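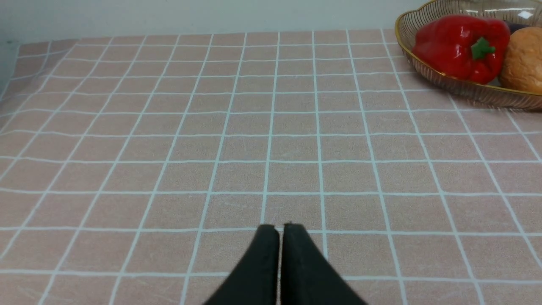

A pink cloth with a white grid, and two black fingers above it.

Most small business awards ask the wrong question, and they ask it too early. I have read entries for four of them over the past nine years, two regional and two national, and I run a small business myself, so I have been on both sides of the form. The question on nearly every form is some version of "What makes your company innovative?" The question I would like to see is "Who paid you last month, and will they pay you again?"

I don't mean this as a complaint about prizes in general. A prize can do a lot for a person starting out. It gets a founder into rooms, it makes a bank manager return a call, and for women in particular, who still get asked who else is involved in the business, a certificate with a known name on it can shorten a lot of tedious conversations. My own first award was a framed sheet of paper and a check that covered two months of rent on a unit in Lostano. I was glad of both.

But look at how the money and attention are handed out. The last program I read for, the Wesum regional round, received 383 entries. We were asked to score each one on five headings: innovation, impact, growth potential, leadership and story. Story was worth as much as growth potential. There was no heading for profit, and no heading for whether customers came back. An applicant could leave the accounts section blank and still reach the final, and one year two of them did.

The effect on the entries is easy to see. People write what they think will score. A woman who runs a perfectly sound uniform repair business, with contracts from three hospitals and a school district, spends four paragraphs describing her app. The app lets customers see when their order is ready. It is a useful thing to have and it is the least interesting part of what she does. The interesting part is that she worked out how to price small repairs so that she doesn't lose money on them, which her two larger competitors never managed. That got one line near the bottom.

I scored her high and she did not make the final. A company with a better video did. It had been trading for five months.

There is an argument for doing it this way, and I have heard it from organizers often enough to repeat it fairly. Established businesses don't need the help as much. A prize should go to ideas that might not get off the ground without it. If you reward track record, you reward the people who already had savings, or family money, or a spouse with health insurance, and you shut out the ones who are starting from nothing.

I take that seriously. It was true for me. When I started, I had a used van, a credit card and one customer, and no panel looking for track record would have looked at me twice. But I think the argument mixes up two kinds of support. A new founder needs cash and a few patient advisers. She does not need a stage, and in some cases the stage does harm. I know of three past winners who took on staff and space in the months after a win on the strength of the attention, and found that attention doesn't order anything. Two of those businesses are gone. The third went back to being one person in a garage and is doing fine.

So separate them. Give grants to new businesses, quietly, on a short form, with a quick answer. Keep the awards for people who have been at it for at least three years and can show how they did it.

The short form matters more than it sounds. The Pramell small grants scheme used to have a form that ran to two pages, with a decision inside 30 days. Then somebody decided it needed a theory of change. The form is now fourteen pages, and the decision comes in the spring if you apply in September. I helped a neighbor of mine fill it in, and we spent the better part of three evenings at it. She makes and delivers lunches. She was asked to describe her "pathway to scale" and she wrote that she would like a second refrigerator.
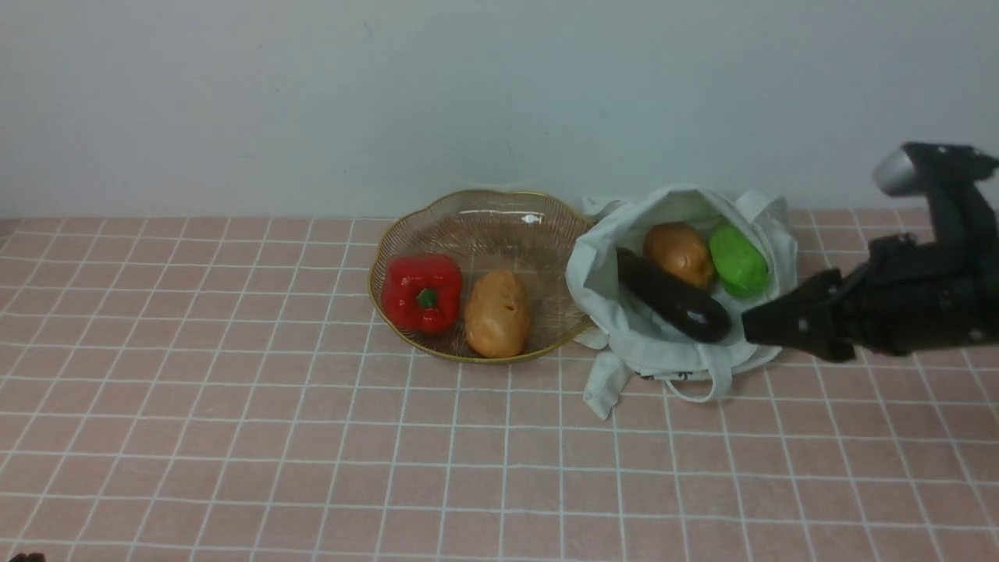

I still think that was the best answer on the form. A second refrigerator meant she could buy twice a week instead of every day, which freed up her mornings, which meant she could say yes to the office park that had been asking. That is a growth plan. It has a cost, a result and a customer at the end of it. She was turned down, and the feedback said the application lacked ambition.

Ambition is a word I would ban from feedback letters. What it usually means is that the number was too small. Organizers like large numbers because they have to report to sponsors, and a sponsor would sooner hear about one company that might reach a million customers than about 72 that already serve a few dozen each and pay their taxes. I understand the pressure. I have sat in the meetings. But the 72 are employing people now, on streets you can drive down.

It also shapes who applies. After the Wesum round I went through the past list of entries by type of business, and there were 266 that described themselves as technology companies. A good share of them were no such thing. They were caterers, tutors, cleaners, dressmakers and a very good funeral florist, and they had called themselves technology companies on the form as that was the box that seemed to win. When founders have to disguise their trade to be taken seriously, the award has stopped measuring anything.

There are a few programs that do it better. The one in Virk visits every shortlisted business in person. It costs them money, and it means a small shortlist, but a visit tells you things a form can't. You find out whether the owner knows what her materials cost this week. You see whether the staff talk to her or go quiet when she walks in. They also ask to speak to two customers, chosen from the invoice book by the judges. I would like every program to copy that one rule, even if they copy nothing else.

I would add a second rule – publish what happened to past winners. All of them, including the ones that closed. Most awards sites show you this year's finalists and a gallery of smiling people from earlier years, with no word on what came after. A business closing is no disgrace, and a new founder would learn more from a frank page about why a winner shut down than from another profile about resilience. If the organizers can't say where their winners are five years later, sponsors should ask them why they are still handing out the same prize on the same terms.

And pay the readers something, or at least give them fewer entries. I had ninety seconds or so per entry if I wanted to finish before my own working day began. At that speed you reward clear headings and a strong first sentence. I know I did. The uniform repair business opened with its registered address.

I have been asked to read again next year. I have said I will if the accounts section is made compulsory, and I am waiting to hear.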